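3.2 Where people keep the bags

I should say up front that I didn't plan to write a section about garbage bags. The study Ya-wen Fang and I started in August was meant to be about how shared households split up tidying, and bags were one line on our form (right between sponges and dish towels). Then we read through the 877 diary entries and bags kept turning up – who buys them, who ties them, who stuffs the fresh one in and who just walks past. So they get their own section, and I'm glad, because I love this stuff!

What surprised me most was how much the storage spot mattered to people. In the households that kept bags in a closed drawer, the diaries were full of small complaints. One person wrote, "I always forget which drawer, so I leave the bin bare and hope." People who kept a bag out in plain sight, on a wall hook or a door handle, hardly wrote about it. Figure 4 is typical of the hook approach, with a black bag knotted over a small white hook and more black plastic down on the floor.

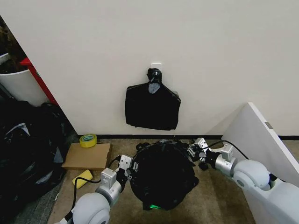 Figure 4. A bag kept on a wall hook.

Ching-wen Lo, who read the diaries separately from us, thinks the hook works as a reminder more than as storage. I go back and forth on that. You could say the same of a full roll sitting on a counter, and counters didn't do nearly as well in our entries. My own hunch is that a hook puts the bag at a height where you can grab it without bending or digging, and that's enough for a tired person after dinner.

Hooks have their own troubles, of course. Two households told us the sticky kind came off the wall, and a knotted bag has to be worked loose before it's any use. Then there's the lining itself, which gets plenty of grumbling in the diaries. A bag pulled over a small round container slides around and droops over one side, and scraps that miss the opening land on the floor, where they're a pain to pick out of carpet.

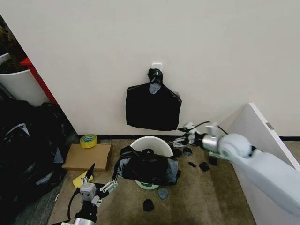

We asked people how they dealt with the droop and got wonderfully different answers – a rubber band, a knot in the slack, a heavier bag, or just living with it. Ya-wen wants to treat these as separate habits in the coding. I'd lump them together for now and come back to them in Section 4, where we look at who in the household does the fixing and whether it's the same person who buys the bags.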